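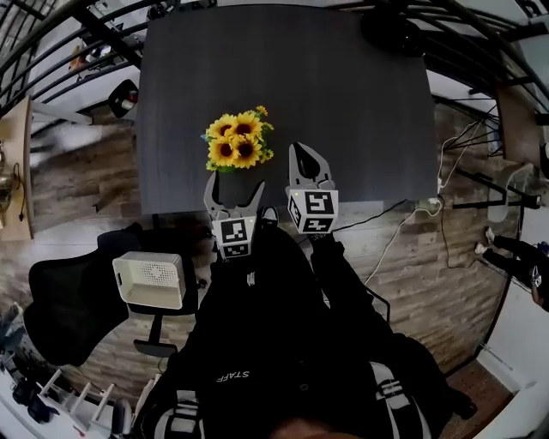 Where does the centerpiece go on the dark table, middle or front edge?

Front edge, a hand's width back, with the tallest stem turned away from the door.

April 15, 2018

Display bench, continued. I settled the placement question above after trying it both ways this morning. In the middle, the sunflowers are too far to reach without leaning on the top, and the charcoal finish shows every forearm smear. Near the front they can be turned, lifted and dusted from a standing position.

The pot is dark and so is the table, so from the doorway the base disappears and you mostly get yellow. Orysia Pavliuk likes that. I would have picked a lighter pot, but we have only the one and I'm not repainting it for a waiting room at Coughlan.

Notes on the bouquet itself:

The five blooms had drifted into one lump in storage. I bent the wires so two sit high on the left, two come down in front and the small one stands up at the top right. The pale blue-green sprigs go in last, pushed between the heads. If they go in first they get flattened and have to be pulled out again.

Don't twist the small bloom. Its stem has been glued once already, 2 cm below the head. Bend lower down.

Dust: soft brush on the petals, dry cloth on the leaves. The damp cloth took a little color off a leaf on the Wivico order in September and I don't want to find out what it does to the yellow.

Table: wiped along the grain with a barely wet cloth, then dry. The surface is matte and should stay that way — no polish, no spray wax. The Skindedwood sample tin on the shelf is a gloss and is not for this top. I have put tape over the lid.

The white box with the holes is for the spare sprigs and leaves. It can live on the office chair while we work but goes back under the bench at the end of the day. Lift it by the handle slot. Keep the brush out of it, the bristles catch in the holes.

Weight in the pot: 6 washers under the foam. It still tips if bumped from the side. Orysia wants to try sand. I'd sooner add more washers first and see.

Still to do:
Felt pads for the pot, 23 mm size, cut down if needed.
Ask Rarnuvus if they still carry the same sprigs.
Label for the box.
Trim the one leaf that hangs over the rim.

Display bench notebook, page 26 | Contact: Orysia Pavliuk | Back to top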